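I picked sickles for my project mostly because there was a box of them in my uncle's shed at Undholm and I wanted to know if they were any good. My tutor, Emrys Gough, said that was a perfectly fair reason as long as I kept proper notes, so these are the proper notes (tidied up a bit!).

## What I wanted to find out

Does the shape of the handle matter more than the shape of the blade? I'd read a leaflet from Trellel, a little tool shop near us, that said everybody fusses over the edge and forgets about the grip. I wasn't convinced.

## Setting up

I did the sorting indoors in March, on the white table by the chevron tiles, with the big white tray to keep blades off the tabletop. My rule was that nobody picks up a blade by its edge — gloves on, tray first, then notes. I gave each tool a paper label and wrote down the curve, the width and how the edge felt when I dragged it over scrap card.

The handles took far longer than I'd planned. I spent 35 minutes on one of them just sanding, and it still wasn't comfortable.

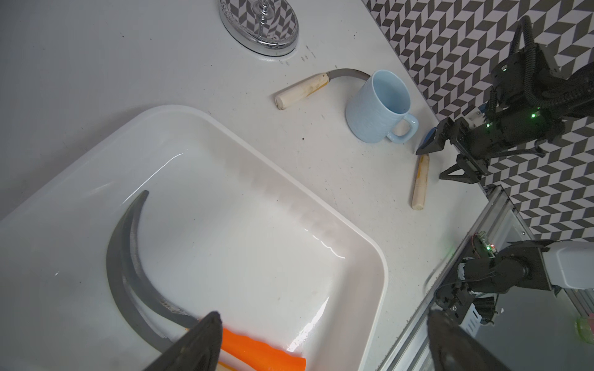

## What happened

I cut 50 stalks of dry grass with each sickle and gave every one a comfort score out of 5. The slightly serrated edge did well on the tough stuff, which I'd half expected, but it snagged on anything thin and floppy. The plain one I'd sharpened myself was lovely for the first few minutes and then went dull on me.

As for handles, I have to admit Trellel had a point. After 3 goes with the fat handle my wrist ached, and my scores for that sickle dropped even though the blade hadn't changed.

## Things I'd do differently

- Cut green grass as well as dry
- Get somebody left-handed to try them — I only thought of this at the end
- Ask Emrys for the good sandpaper sooner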